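Vamura hand-held collection: frequently asked questions

How many examples does one task need?
The default is 200 accepted episodes. Short tasks with a single contact, such as lifting a lid, can be closed at 100 if the Hegde check passes.

What counts as an episode?
One continuous recording from both grippers at rest to both grippers at rest. Pauses longer than 5 seconds are trimmed at upload.

Can I use one gripper only?
No. Both streams must be present, even where one hand does nothing.

Why was my episode rejected?
Most rejections at Brestholm are tracking losses. Keep the top plates uncovered and do not cross the wrists. Jaws must be fully open at the start.

Do I reset the object to the same spot?
No. Move and turn it a little between episodes. The tape on the table marks the working area and must stay down. 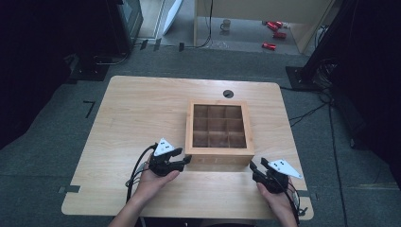 Are failed attempts kept?
Yes, under the label "miss". Do not delete them from the Bekance queue. Of the first 245 box episodes, nearly 5 per cent were misses, and they are used to train the success classifier.

Who changes a task sheet?
Mererid Landeg. Send the task code and the line to be changed.

Last revised May 1, 2023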